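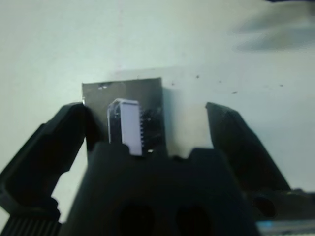

Wrist camera view, fingers open, left tip against the edge of the dark plate

Gripper closes on one side first and shoves the part

Posted by Harvey Arsenault

I have a two-arm setup on a white table at our shared workshop. The job is to pick up a small flat plate and later put one black case into another. My trouble is with the plate. The left finger gets to it well before the right one does, and when I close, the plate slides or tips. I've redone the hand-eye calibration twice and it made no difference that I could see. Out of 50 tries last night I got 30 clean picks. The fingers are the stock hard ones. Is this a calibration problem or a grip problem? I'm running the arms off an old Fetholm controller, if that matters.

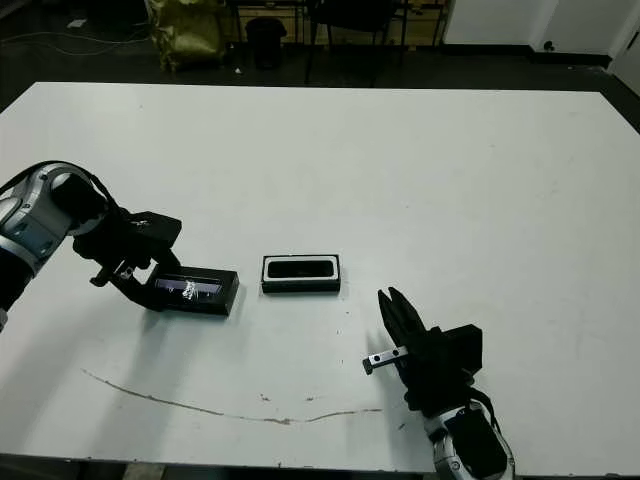
Both arms over the table, left one holding the case, open tray near the middle

Jocelyn Lavoie

Probably a bit of both. If the left tip is on the part and the right one is well short of it, your center point is off to one side. Jog the wrist over until the gaps look even in the wrist view, write down the offset, and put that in as a tool correction. Don't redo the whole calibration for it.

Then slow the close. I run mine at 30 percent for anything light and stop on current instead of position. Thin silicone tape on the fingertips helps a lot on smooth parts. Replace it when it gets dusty. Wipe the table too, I can see specks on it in both of your pictures.

For the case, do the left arm alone first. Park the right one back out of the way until you trust the placing move, then bring it in to steady the tray.

Plilico

had the same thing, was a loose screw on the finger mount. check that first

Harvey Arsenault

Screws were tight. The offset was 2 mm to the left, so I put that in and slowed the close. Almost every pick is good now. No tape yet, I have to order some. Will try the case with one arm this evening.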